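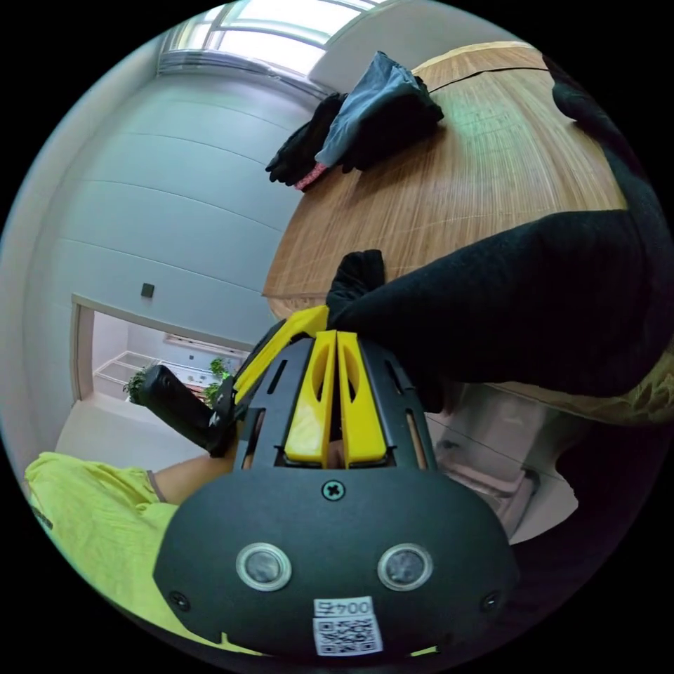 # Rodgate Seasonal Rides – Event and Timetable Data

Listings for family train rides, lantern walks and holiday fairs in and near Rodgate, kept as plain CSV files. The set holds 251 events from 214 organizers. Last full update: 24 September 2026.

Maintained by Apinya Paisan. The listings page for the Cledlow visitor site is built from these files, and so is the printed fall and winter leaflet.

## Files

- `events.csv` – one row per event, with title, season, first day, last day and venue
- `departures.csv` – train and wagon times, one row per departure
- `venues.csv` – address, parking, stroller access, restrooms
- `prices.csv` – ticket prices by age group
- `notes.txt` – odd cases that don't fit a column

Every file is UTF-8 with a header row. The separator is a comma. Fields that contain a comma are in double quotes.

## Main fields

| Field | Type | Meaning |
|---|---|---|
| `event_id` | text | Stays the same from year to year |
| `season` | text | `spring`, `summer`, `fall` or `winter` |
| `starts` / `ends` | date | First and last public day |
| `night_ride` | yes/no | Any departure after sunset |
| `under_2_free` | yes/no | Children under 2 ride free on a lap |
| `booking` | text | `required`, `advised` or `none` |
| `status` | text | `confirmed`, `expected` or `canceled` |

`expected` means the organizer ran the event last year and has told us it will run again, but has not given dates. Please don't publish those rows with last year's dates filled in.
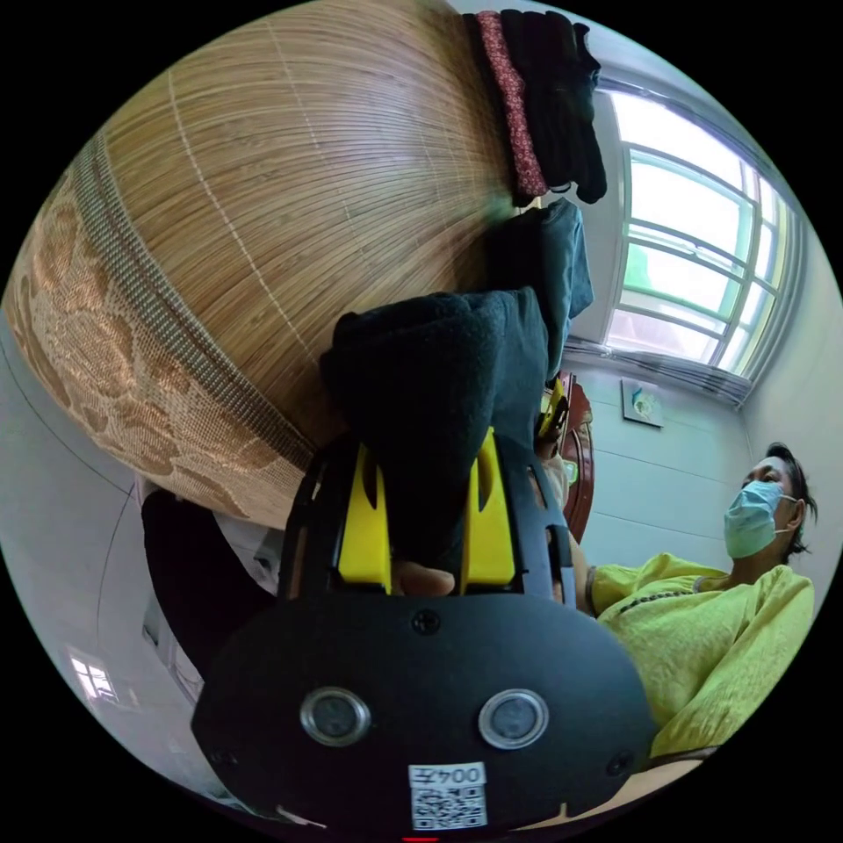 Times in `departures.csv` are local and use the 24-hour clock. Where an organizer only says "every 20 minutes", the separate times are written out from the first train to the last. Extra trains added on busy evenings are not in the file.

Prices are what the organizer charges at the gate. Online fees are left out. If a venue sells a family ticket, it gets its own row with `age_group` set to `family`.

## Where the listings come from

Organizers send them in by form or email. Apinya checks each one against the organizer's own page and calls if the two don't match. The Biltholm lantern walk and the Nikolaidis Farm hayride come in as spreadsheets and are converted by hand.

## Known problems

- Nikolaidis Farm changed its entrance in May. The map point in `venues.csv` is still the old gate.
- Santa photo times at Biltholm are in `notes.txt`, not in `departures.csv`.
- Some small church fairs have no price row. Blank does not mean free.
- `stroller_access` was filled in by the venues themselves and has not been checked on site.
- Descriptions longer than 1,000 characters are cut at the last full sentence.

## Using the data

You can reuse the listings on community calendars, school newsletters and the like. Credit "Rodgate Seasonal Rides" and show the date of your copy. Event descriptions belong to the organizers – ask them before printing one in full.

## Corrections

Open an issue with the `event_id` and the line that is wrong. For a canceled event, put CANCELED in the title so it gets handled first. New events go through the form, one submission per event, even when several share a venue.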